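Tablecloths, a long thread. I am clearing the flat of my aunt in Breten and there are 7 of them in the cupboard. I thought I would write one post. It became more.
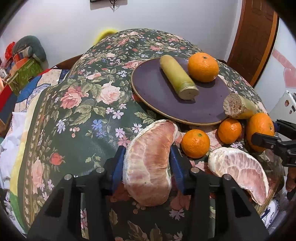
The green one with the roses, on the table. March 3, 2024

1/ First, what I know. My aunt did not buy one tablecloth in her life after she married. All of them were given to her, or inherited, or came from the market in Fastenitz, where she went with my grandmother every August.

2/ When we were children we thought that a table without a cloth is a table which is not finished. At school I was surprised to see bare wood. I asked my mother if the school is poor.

3/ In our family there were two kinds: the cloth for every day and the cloth for people. "For people" meant guests. We, who lived there, were evidently something else.

4/ The everyday cloth was oilcloth. You wiped it with a sponge and it smelled of the sponge until dinner. In summer your arms stuck to it. I still remember the noise when you lifted your elbow.

5/ The cloth for people was linen, white, with an embroidered border, and we were so afraid of it that we ate like birds. My cousin once put beetroot on it. He is fifty-one now and it is still mentioned at Christmas.

6/ Between these two there is a third kind, for which I don't know a good English word. It is printed, with flowers, pretty enough that you don't hide it when the doorbell rings, but you can put a hot pot on it if you put a board first. The green one belongs here. It is my favourite.

7/ Somebody will ask about the roses. Yes, always roses! In Fastenitz there was a whole row of stalls and I believe you could not buy a tablecloth without a rose. If you wanted plain you had to go to the city, and then people said you had become proud.

8/ My grandmother bought by touch. She closed her eyes, took the corner between two fingers and rubbed. Then she turned it and looked at the back. If the back was too pale she gave it back without a word and walked to the next stall.

9/ I tried this myself last year in a department store. The shop assistant asked me if everything was all right.

10/ About washing, as I had to learn it this week from my aunt's notebook. She wrote instructions for everything, also for the boiler and for the neighbours. For tablecloths there are two full pages.

11/ Fruit stain: cold water at once, from the back side. Never hot. "Never" is underlined twice.

12/ Candle wax: leave it alone until it is hard, break it off, then brown paper and a warm iron. I did this yesterday with a red candle stain on the linen one. The wax went away. The red is still there, a bit lighter. The notebook has no advice for the red.

13/ Gravy: "ask Mother". So that knowledge is lost.

14/ Ironing: while still damp, from the middle to the edges, and fold with the good side inside. I have always folded with the good side outside. I have been a savage for thirty years.

15/ One more rule, which I find beautiful. Every time you put the cloth away you should fold it in a different place, so the threads don't break along the same line. I checked the linen one and you can really see this, there is no worn line anywhere. She must have done it all those years.

16/ The oldest cloth is from her mother-in-law, from Altard. It is woven, dark blue and white, very heavy, and it is too short for any table that I know. Tables in Altard must have been small, or the cloth was cut at some time and divided between sisters. One side has a hem made by another hand.

17/ I asked in the family chat. I received three different stories, and one photo of a dog.

18/ The version of my mother: there were two sisters and one cloth, and they cut it after the funeral and did not speak to each other until the next funeral. My uncle says it is nonsense and it was simply burned with an iron.

19/ A reader writes to me that in her region they also had a "bread cloth", which lay on the table under the loaf only, and nobody was allowed to write homework on it. We did not have this. I am a little jealous.

20/ Another reader asks if they are worth money. I looked. A dealer called Aerts, who buys old household linen, offers 2 euros for a printed one and up to 300 for old hand-woven ones in perfect condition. Mine from Altard has the strange hem, so not perfect. Anyway I don't sell it.

21/ What I will do with them: the blue one goes to my mother, who says she does not want it and has already made a place for it in the drawer.

22/ The white linen goes to my cousin. He must live with the beetroot. If you hold it against the window you can still find it, at the short side, where he always sat.

23/ Two oilcloths go in the bin, they are cracked and sticky and I could not even fold them. I felt bad for five minutes and then I opened the window.

24/ Two small ones, for a round table, I don't know yet. They have coffee colour on the border and I can't decide if this is the pattern or coffee. If somebody in Breten has a round table, write to me.

25/ And the green one stays with me. I have a modern flat with a modern table, bought in 2000, which I was always careful to show. Since Friday evening it is covered with roses.

26/ Correction to 25: it was Thursday. And my sister tells me the table is from before we moved, so older. She helped to carry it, she should know.

27/ Many of you ask for the notebook pages. I will type them when I come home, without the part about the neighbours. The page for silver is also good, but it uses a powder which I think is not sold any more.

28/ Still looking for a remedy for red wax colour on white linen. I have tried soap and lemon. Please no bleach, the notebook is very clear about bleach.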